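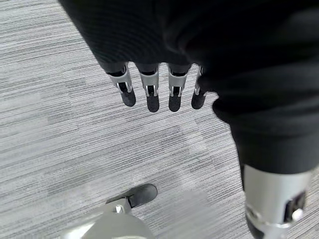
Figure 1. Four fingers of the hand under the black sleeve fabric, with the carpet, foot and lower leg behind.

Teaching by Remote Control: Progress Report
Rocío Arriaga, 10/8/20

Our team is teaching a humanoid to pick up a folded towel and set it on a shelf. I steer it from the next desk with a Falcão glove, and every run is saved so the model can learn from it later. I love this part of the project!

So far we have 69 good runs. The goal is 300 by February, and six of us take turns driving. My first runs were awful – I kept closing the fingers too early and pushing the towel away. Slowing down helped a lot, and so did resting my elbow on the desk.

The biggest surprise was the wrist view. In many poses it shows more sleeve and floor than towel, so I now tilt the hand before I reach. We also pinned the cuff higher for one set of runs, and I want to compare those with the older ones.

Next up is training on the first batch with Andden, our playback tool, and trying a smaller towel. I also need to fix the glove's thumb sensor, which drifts after a long session.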